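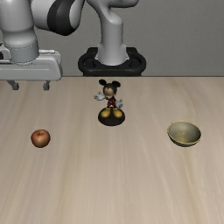 An apple, a Mickey Mouse figurine and a small bowl on a table, in a computer-rendered scene.

The call came in at twenty to seven on a Friday morning. A delivery driver had noticed that the side door of a hardware shop was standing open, with the lights off and the alarm box hanging by its wires. By the time the first patrol car pulled up, the people who had forced the door were long gone, and so was most of the stock from the locked cabinet behind the till.

Babita Maurya has owned the shop for eleven years. It was her second break-in of the winter. She gave a statement, received a reference number and swept up the glass herself before opening at ten.

"You ring the insurer, you ring the locksmith, you ring the supplier," she says. "Then you stand there and sell somebody a tin of paint."

What happens to a report like hers after the officer drives away is seldom seen by the public. In this district it goes to a second-floor office above the front desk, where Frøydis Ekström and one colleague read every burglary and theft report filed in the previous day. Last year there were 2,845 of them. Of those, 219 were break-ins at business premises, and 168 of the 219 were closed without a suspect being named.

Ekström spent nine years on patrol before she moved upstairs. She reads with a pencil and a ruler. The printed report has boxes for the time, the address and the value of the goods, but she goes first to the free text at the bottom, where officers write whatever did not fit anywhere else.

"The boxes tell you it was a door," she says. "The text tells you it was the bottom hinge."

The bottom hinge mattered in March. Three reports from different parts of the district mentioned it, each written by a different officer on a different shift. In all three the door had been lifted instead of levered, and the cabinet lock drilled from the left. Maurya's shop was one of them. The others were a cycle repairer's and a tile showroom.

Ekström passed the three reports to Stellan Viklund, a detective who handles commercial burglary. He asked the neighbouring businesses for any recordings they still had. Most had been wiped after a fortnight. The tile showroom's neighbour keeps its recordings for longer, and there Viklund found a grey van stopping twice in the lane, once on the night of the break-in and once two days before it.

The van led to a rented lock-up, and the lock-up led to two men. Both were charged with burglary and with handling stolen goods. Their cases have yet to be heard. Up to 40 power tools were taken away in evidence, and matching them to their owners has been slow, as few shops keep a list of serial numbers.

Asif Afridi, who advises small firms on security, would like that to change. He visits shops after a report has been filed and goes through the same points each time — hinge bolts, a steel plate behind the lock, serial numbers kept somewhere other than the shop. The visit is free and lasts an hour. Fewer than half of the owners he writes to take it up.

Maurya did. She has new bolts on the side door and a notebook of serial numbers at her sister's house. Four of her drills have been identified so far, and they will stay in the police store until the trial.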